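What the simulator club is and isn't teaching

Posted September 2018

I have now sat through most of a semester of the robotics club at the community college, first as a guest, then as the person who brings a laptop charger and gets asked to hold things. I said I would write up what I thought. I've been putting it off, mainly out of liking everybody involved.

The short version is that I'm not convinced. The longer version follows.

The club used to build things. When I first heard of it they were doing line followers and a truly terrible ball launcher, and they went to the regional meet with a machine called Nevlow that lost a wheel in the first round and still placed sixth out of I don't know how many. This year the whole project is software. Teams write a controller for a simulated arm, the arm is supposed to clear a table, and a script scores the result. There's a competition at the end of it called the Govach Cup, run between four schools, and as far as I can tell nothing physical will be touched by anyone from start to finish.

Aleksandra Głowacki, who teaches the intro programming course and runs the club on top of it, made the case to me over bad coffee. An arm costs more than the department's equipment budget. A simulated arm costs nothing. Forty students can run forty copies at once, crash every one of them into the table, hit reset, and go home with all their fingers. I can't argue with any of that. She has also seen what happens when there's one machine and a room full of beginners: two confident people drive and the rest look at their phones.

So, fine. Access is a real argument, and I'd take it over most of the arguments I hear for putting things on a screen.

My trouble starts with the numbers. The team I've been following calls itself Eltine (I asked, it doesn't stand for anything) and they've been tuning one pickup for weeks. At the last session they were very pleased to report 522 successful grasps in overnight runs. I asked how many different tables that was. It was one table. The same things on it, nudged a little each time by a random number, under the same light, with a camera that never moved. I asked what happened if you changed the lighting, and there was a pause, and then somebody said they were planning to look at that.

I don't want to be unfair here. They're students, and "we were planning to look at that" is what I said for the whole of my twenties. But a success count like that has a way of getting into a slide deck with the conditions left off. I spent a good part of my working life around packaging lines, and I've watched grown adults buy equipment on the strength of a number like that.

What I will give them is that the setups are more interesting than I expected. I had pictured gray cubes on a gray plane. The shared scene library has furniture and clutter in it, and whoever assembled it had a taste for odd props. 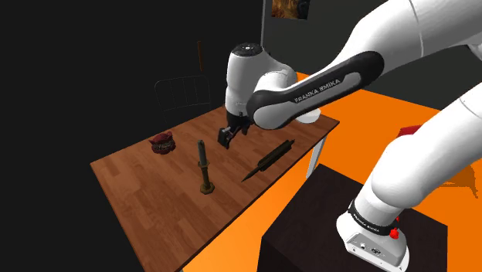 One of the practice scenes. Candlestick in the middle, something long and ridged right under the gripper, and the fingers still empty.

I like that long dark thing as a test object. It's bumpy and it tapers to a point, so where you pinch it ought to matter a great deal. The ruffled red bowl, or whatever we're calling it, is a decent problem too. You could take it by the rim, except the rim isn't a clean edge. And the candlestick is tall and thin and standing there waiting to be knocked over by a careless elbow. A person would see all of this in half a second. Getting a program to see it is a respectable semester's work.

But then look at what the scoring script rewards. It checks whether the object ended up above a certain height. That's all. If the arm takes the thing by its tip and lifts it swinging, full marks. If it clips the candlestick on the way, also full marks, provided the candlestick isn't the target. One of the Eltine students worked this out in the second week and their controller has been getting worse, by any standard I'd care about, ever since. Their score has gone up the whole time.

I brought this up with Aleksandra and she said, a bit wearily, that finding out your metric is bad is part of the lesson. Maybe. It would be a better lesson if anyone had stopped to have it. Nobody in the room was discussing the metric. They were discussing the leaderboard.

The other thing is friction, and I mean that literally. The simulator has a number for how grippy the fingers are. It's in a settings file. The Suksawat team (named after a noodle place, apparently a very good one) found that if you raise it, nearly everything gets easier. The rules don't prohibit it. I asked what the value should be for a real rubber fingertip on a real glazed surface and got some shrugs and one honest "no idea." You could answer that question in an afternoon with a tilted board and a protractor. I offered to bring the board. There was polite interest.

I keep coming back to Nevlow and its wheel. The students who built it knew exactly why the wheel came off, because they'd been the ones to skip the lock washer, and I'd bet every one of them has put a lock washer on everything since. I don't see where that happens in the new version. When a simulated pickup fails, the arm snaps back to its starting pose and the table tidies itself, and you change a number and go again.

Aleksandra thinks I'm being sentimental — she may be right, and she's the one doing the unpaid hours. She has also agreed to add a second scoring run this winter, with the lights changed and the objects swapped for ones the teams haven't seen. Results in February. Eltine's current guess is that they'll keep 40 percent of their successes. My own guess is lower and I've written it on an index card, which is in the club's filing cabinet, taped shut.

I'm still bringing the tilted board.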